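Home | Manuals | Grippers | Downloads | Contact

Tenereck Hand-Held Gripper - Set-Up Guide
Section 2: Comparing Grip Pads
September - prepared by Ewurabena Kpodo

This section applies when two grip pads are to be compared on the same tool. Both pads shall be tested by the same operator.

1. Switch off the controller and fit the first pad. Tighten by hand only.
2. Close the jaws slowly and confirm that the ribbed faces meet along their full length.
3. Start a new record in Netico and enter the pad number.
4. Hold the tool level and check the camera view. The grip pad must be visible at the center of the lower half.

CAUTION: Keep fingers clear of the pad whenever the controller is on.
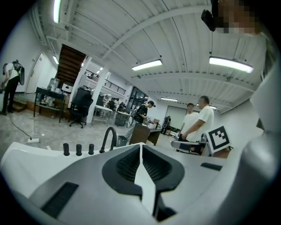

Évan Perrin asks that step 4 be repeated after every pad change, as a small shift in the camera mount is easy to miss and makes the two sets of results hard to compare.

5. Complete 56 grips with the first pad. Record each dropped part - including parts that slip but are caught again.
6. Fit the second pad and repeat steps 2 to 5.
7. Save both records before disconnecting the tool.

NOTE: Pads marked Clisus need firmware 43 or later. Earlier versions close the jaws too far.

Comments (3)

Abubakari: Does the grip count restart if the controller loses power?

E. Kpodo: Yes. Begin the set again from the first grip.

Abubakari: Thank you. Please add that to step 5.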